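December 2019

Faizal Sumampouw has talked me into trying the new Vusix tablet, the Mangundap, for a month. He has the old one and says the new one is worth every penny. He hasn't used the new one.

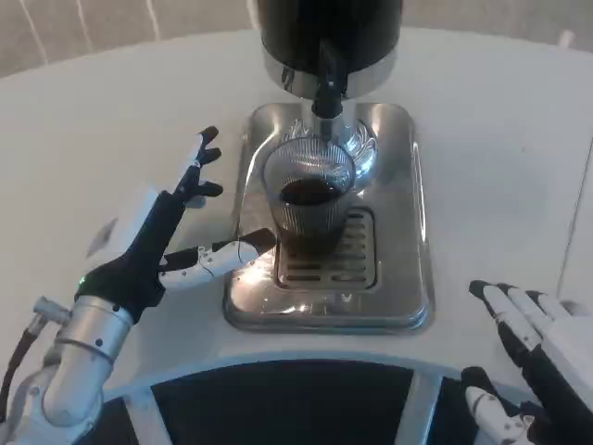 The box claims a battery life of 18 hours. I charged it to full last night, read for a bit in bed, and this morning it was already asking for the cable. I'd left the wireless on, so perhaps that's my fault, but who buys a tablet and turns the wireless off? I suppose the people who test batteries do.

The screen is the big selling point. Faizal sent me three links on the subject before I'd even opened the packaging. I put the same page of the same book up on my old Sostura and held them side by side under the kitchen light. The letters on the new one are a bit crisper if I bring it right up to my nose. At arm's length I couldn't tell you which was which, and I read at arm's length. The blacks are blacker, I'll give it that. I don't know what I'm meant to do with blacker blacks in a novel set in Devon.

Setting up was tedious. It wanted an account, then a second account with Givley for the book shop, which I already had but under an email address I gave up years ago. Password reset, code by text, code expired, another code: 3714. I typed it wrong. By the time I was in, the tea was stone cold. Then an update, and after the update a restart, and after the restart a message welcoming me as if we'd never met.

Moved my library over this afternoon. 3124 items according to the old one, 2000 according to the new one, and a suspiciously round 2000 at that. The help page says there's no limit. I've looked for the ones that might be missing and so far it's the cookery books and most of the Russians. Have written to Vusix. Got an automatic reply thanking me for my interest in the Mangundap.

It is lighter, and my wrist didn't ache after an hour on the sofa, and page turns are quick. The speaker is no better than the old one's whatever the box says about "room-filling sound". It filled the space between my knees.

Faizal rang after supper to ask how I was getting on. I said ask me in May. He thinks I'm being difficult. I asked whether he was planning to buy one himself and he said he was waiting for the price to come down.

Charging it again now. Keeping the Sostura by the bed.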